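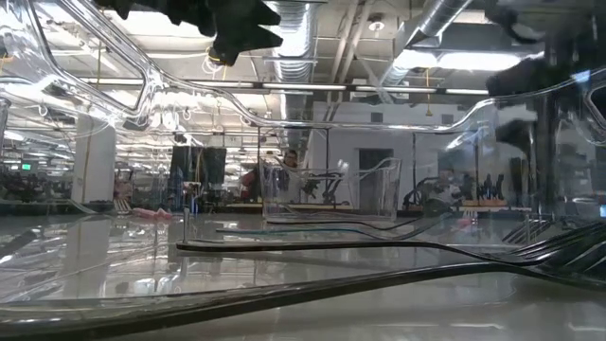 食器の返却カウンターから洗い場、そして仕分けへ。サンデンの社員食堂では長いあいだ、この最後の仕分けがいちばん人手のかかる仕事でした。昼に225食を出す日ともなれば、片づけが終わるころには夕方の仕込みがもう始まっていて、腰を下ろす暇もなかったと聞いています。その仕分けをアームに手伝ってもらおうという「ドラムステッド計画」が1月に動き出し、いまは開発室の机で練習が続いています。つやのある白い天板に黒いフォークが並んで寝ていると、柄がうっすら映りこんで、私などは見ているだけで目がちかちかしてくるのですが、食堂で実際に相手にするのも、やはりこういうどこにでもあるフォークなのですよね。 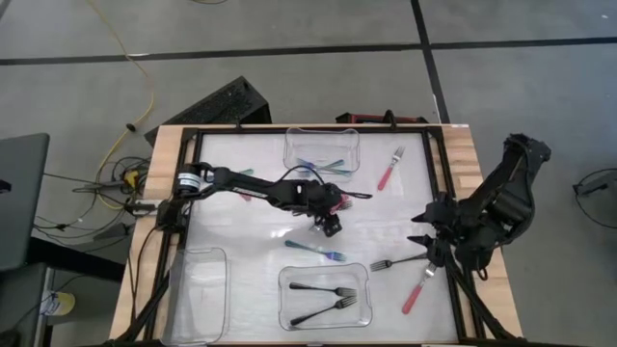
文・アウドゥル・ヘデゴー(社内報編集室) 2025/10/6

仕分けの決まりは、食堂でずっと使ってきたものがもとになっています。色ごとに透明な容器へ分ける、迷ったものは脇に置いて最後に人が見る。文字にすればこれだけのことなのに、食堂のインゲル・オスターゴーさんは、開発室に説明するのに2日かかったと笑っていました。手が覚えていることを言葉にするのは、思ったよりずっと骨が折れるそうです。「でもね、おかげで新しく入った人にも教えやすくなったの」とのことで、そのときの書きつけは清書され、洗い場の壁に貼ってあります。

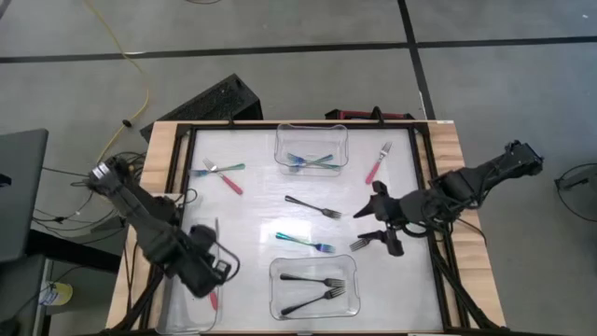
左右のアームとフォークの仕分け。手前の容器には黒っぽいフォークが入っている。

勤務のほうも少しずつ変わる予定です。仕分けに3人ついていた時間帯は、1人が見守り役に回り、あとの2人は配膳と献立の相談に入ります。グンロイグル・ケアゴーさんは前々からスープを増やしたかったそうで、もう試作の話で頭がいっぱいのご様子でした(カレー味は外せないとか!)。その一方で、仕分けをしながらのおしゃべりが減るのはさびしい、という声もありました。これは私もよくわかります。見守り役の席をどこに置くかは、まだ話し合いの途中です。
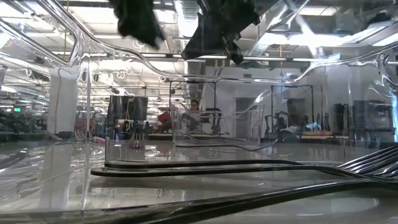

食堂に導入されたあと、いま働いている人の勤務時間は減りますか。

勤務時間は現在のまま変わりません。空いた時間は配膳と仕込みに充て、見守り役は週ごとの交代制とします。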